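标题：卷筒纸的纸芯大家都攒着吗？来聊聊育苗这件事

版块：阳台种植 > 播种育苗

楼主 豆角架下
发表于 周日 下午

先报喜：今年的香豌豆出苗率是我种花以来最高的一次！用的全是卫生纸的纸芯，一个育苗盆都没买。

起因是去年用穴盘播，根长得比苗还快，移栽的时候一拽，土坨散了，主根断了一半，心疼得我晚饭都没吃好。后来翻到Janka Havlíček写的一篇小文章，讲她在自家露台上用纸筒播深根植物，连筒带苗直接埋进大盆，根完全不用动。我一看就坐不住了，当天就开始翻家里的回收袋。

我的做法很简单：
纸筒一头剪四刀，往里折，像叠纸箱底那样扣住。
装土，轻轻墩两下，不要压实。
种子提前泡一晚上，一筒一粒，盖土一个指节深。
筒挨着筒站在深一点的塑料盒里，从底下给水。

一共播了18筒，出了17棵。剩下那一筒我扒开看过，种子烂了，怪我自己贪心，把一颗瘪的也塞进去了。

想问问大家还用纸筒种过什么？有没有翻车的？

2楼 米汤浇花
楼主这个出苗率太漂亮了！我也是纸筒党，种过豌豆尖、甜玉米和向日葵，都好使。特别是向日葵，以前用小方盆，三天不移就开始歪脖子，换成纸筒之后苗子直挺挺的，看着就高兴。

补一个小经验：厨房纸的筒更长，一剪二，正好两个，壁也厚一点，不容易塌。

3楼 老墙根
我来泼点冷水，大家别介意。

纸筒我用了两季，现在不用了。第一是长毛，底部给水加上通风差，一个星期外壁就一层白的。第二是埋下去以后并没有传说中烂得那么快，我秋天拔秧子的时候，筒还好好地箍在根上，有几棵辣椒明显是被勒住了，长得比旁边的矮一截。

图省钱可以理解，可一个软塑料育苗杯能用好多年，摊下来也没几毛钱。

4楼 豆角架下（楼主）
回复 老墙根：
谢谢分享，这个很有用！长毛我也遇到了，拿小风扇吹了两天就退下去了，苗没受影响。
勒根这个我还没到那一步，想问一下你埋的时候有没有把底打开？我是把折进去的四片拆开再埋的，露出土面的那一圈也撕掉了，据说那一圈会像灯芯一样把水吸走。

5楼 老墙根
底没打开，整个埋的。露土的也没撕。
行吧，可能有一半是我自己的问题。不过长毛那条我保留意见，北边的屋子真的压不住。

6楼 小满未满
你们北边的还有风扇可以吹，我这边回南天，墙都在流汗，纸筒放一晚上就软成面条了，哈哈哈。
后来我改用报纸卷，卷三层，反倒比纸筒撑得久，不知道是不是纸的种类不一样。有懂纸的朋友出来讲讲吗？

7楼 纸浆阿姨
我在纸厂做过几年，说一点我知道的。卷筒芯是用纸条斜着一圈圈绕起来、拿胶粘的，所以泡水之后常常是沿着那条螺旋缝先开，一开就散。不同厂家用的胶和层数差别挺大，有的筒泡一天就开，有的泡一周还硬。
老墙根说的不烂，和小满说的变面条，我觉得两位都没夸张，筒不一样罢了。想知道自己家的是哪种，剪一小段扔水杯里放一晚上就清楚了。

8楼 米汤浇花
天哪，原来那条斜缝是这么回事！我撕了这么多年都没想过！

9楼 豆角架下（楼主）
纸浆阿姨这楼太值了，我已经剪了三种丢杯子里了，明早来汇报。

10楼 Plimness
我是做加法的那一派，纸筒外面再套一圈麻绳，一捆七八个扎起来，站得稳，搬的时候也好拿。去年十二月开始攒，到开春一清点，攒了161个，家里人都以为我疯了。最后全用上了，一半自己种，一半装好土分给楼下的小朋友播豌豆，孩子们拿着小筒高兴得不得了，天天来问我"它醒了没有"。

攒筒的窍门就一个：别等想起来再去找，换纸的时候顺手拿走，浴室门后挂个布袋，往里一丢完事。

11楼 小满未满
说到换纸，我家的规矩是谁用完谁换，结果纸芯总是光着挂在那儿，我现在看见它第一反应都是"又多一个盆"。

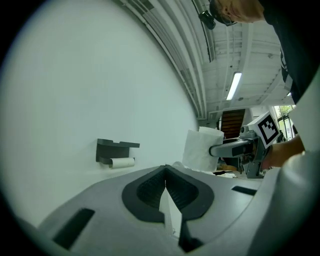 纸架上的空纸芯，下一个育苗筒

12楼 米汤浇花
哈哈哈哈我懂！我现在去别人家做客看到空筒都想开口要。
带平台的纸架挺方便的，我家也是这类，平时上面搁一小盆网纹草，浴室光线弱它也活得好好的。

13楼 老墙根
网纹草在浴室能活多久？我那盆两个月就趴了。

14楼 米汤浇花
回复 老墙根：
我是两盆轮换，一盆在浴室值班，一盆在窗边休假，一周换一次。单放一盆在暗处估计谁都扛不住。

15楼 豆角架下（楼主）
来汇报泡水结果！
第一种，超市最便宜的那款，一晚上全散，变成一根长长的弹簧纸条。
第二种，厨房纸的筒，缝开了一点，捏着还有劲。
第三种，不知道什么牌子，硬得跟没泡过一样，再泡几天看看。
所以我打算这样分：软的播小白菜这种很快就下地的，厨房纸的筒留给香豌豆，硬的那种侧面竖着剪一刀再埋，给根留条路。老墙根你觉得剪一刀有用吗？

16楼 老墙根
剪一刀应该行，两边各剪一刀更稳妥。你要是真这么种，秋天拔的时候记得拍根给我看。要是没勒住，我就再试一季。

17楼 纸浆阿姨
顺便提醒，外面印了花或者摸着滑滑的那种筒，我自己是不拿来种菜的，种花随意。

18楼 小满未满
那回南天到底怎么办啊，有没有同地区的朋友？我的第二批番茄还等着播呢，报纸也快用完了。

19楼 Plimness
回复 小满未满：
试试筒里装土少浇水，种子先用湿纸巾在盒子里催到露白再放进去，这样前几天几乎不用浇。我妹妹那边也潮，她就是这么弄的，番茄和辣椒都成了！

20楼 小满未满
今晚就催！谢谢！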